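Home | Projects | Student Reports | Gallery | About

Small Books from Old Pages: My Spring Project Report
by Gumaro Solís

When I started this project I had a drawer full of old drawings and no real plan for them. Most were from the bus rides to Brusalen, where my aunt lives, and I had not looked at them in years (some I had forgotten I ever made!). My teacher suggested I turn them into folded books, the kind you can hide in your hand, and I said yes before I had any idea how much folding that would mean.

I made 2 books in the end. The first one follows the ride itself, the hills and the gas stations and the lady with the enormous hat who got on at Risenis. The second is all kitchen things, because my aunt's kitchen is where everybody ends up sooner or later, and I drew her sugar bowl so many times that I could probably do it in my sleep.

Choosing the drawings took longer than making the books. I would sit down to sort them and an hour later I'd still be holding the same page, thinking about what we had for lunch that day. 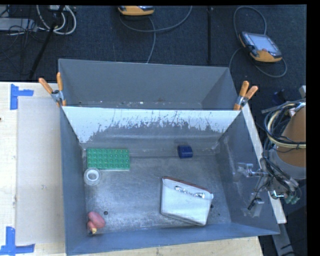 Fig. 1. Gray bin with a green studded baseplate, a roll of tape and a small dark blue block.

For the covers I used scraps of heavy paper painted with leftover watercolor, mostly a muddy green I'm very fond of. The inside pages are one long strip folded back and forth. My first strip came out crooked, so the book leaned to one side like it was tired, and I made it over again with a ruler and a lot more patience.

If I did this again I would write a few words next to each drawing while I still remembered them. I'd also like to try a third book with nothing but the view from my aunt's porch, which I plan to draw when I go back in August.

Related projects
Maeng: A Paper Village
Printing with Leaves
Diritance, a Map in Thread

Contact | Copyright Student Reports | Back to top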